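# The Laundry Is the Lesson

Monday, a bit before nine. Bedroom, second floor, tile underfoot. Slippers on. The collector for Flerketti has a black gripper in one hand, a sweater to deal with, and a target for the day of 45 good takes.

A good take is short. Fabric starts in one state, ends in another, and the two fingers at the front stay in view the whole way through. Talk to anyone on the project and the word you hear most is "boring." They want boring. Pick up, fold, set down, let go. Again.

Flerketti is a small outfit. It doesn't build robots. It gathers examples - people doing chores with a hand-held tool that sees roughly what a robot's wrist would see - and passes them on to Stavonent, which trains the model. The set has a working name, Kandevell. As of June it held 1349 accepted takes, nearly all of them cloth.

Why cloth? Because a mug is a mug. Turn it over, still a mug. A sweater has no shape of its own untill you give it one, and it loses it again the second you lift a sleeve. Stripes help, or so the Stavonent people think. Bands running straight across the chest give the model something to follow when the thing starts to crumple. Solid black is the worst. Every collector complains about solid black.
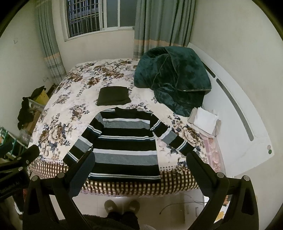

So the rules are loose on purpose. No studio, no bare table, no matching sets of gray T-shirts. The first try was done that way, in a rented office in Berrada, and the model that came out of it could fold a shirt on a white table and not much else. Put the same shirt on a flowered bedspread and it grabbed at the flowers. Somebody had the sense to stop there. Now the work goes to people's homes, and whatever is on the bed stays on the bed.

What collectors get is one page of notes. I have a copy, coffee ring and all:

- Start with the item flat, or start with it in a heap. Mix them up.
- Open the fingers all the way before you begin.
- If you drop it, keep going. A drop and a recovery is worth more than a clean run.
- Other hand is allowed, but only if the job needs it.
- Change something every 5 takes. The item, the side you stand on, the light.

That third one took a while to sink in. People are proud. They drop a cuff, mutter, stop the take and start over, and the best part of the morning goes in the trash. Flerketti now pays the same for a fumble as for a perfect fold, and the number of fumbles sent in went way up. Good news, for once.

The speed problem is harder. Hands that have folded laundry for decades are fast - too fast for the tool. Fingers smear, edges disappear, and a reviewer has to decide if there's enough left to learn from. One batch of 105 takes came back with notes on almost every one, mostly the same two words: slow down. But not too slow either. A person moving like they're under water teaches the model to move like that.

Pillows are where all of it piles up. A pillow fights back. It's fat in the middle, it wants to roll, and a case has to be held open while something bigger than the opening goes in. Most people use their chin. No chin on a robot. The note on this says to do it lying down on the bed, and to use the free hand as little as you can stand, which in practise is a lot.
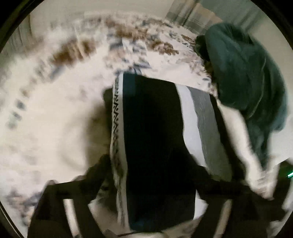 ## What the model does with it

Less than you'd hope, so far. I watched a test at Stavonent's place later that week. Two arms, one towel, a bedspread they'd bought secondhand for the busy print. First fold fine. Second fold, a corner slipped, and the left arm went back for it, missed, went back again, got it.

The engineers barely looked up. That going back was the thing they'd been waiting on since spring, and they'd already seen it a few times that day.

Pillowcases, no. They tried one while I was there and the case ended up on the floor.

Next up is fitted sheets. The page of notes hasn't been written yet, and two collectors have already asked to be put on something else.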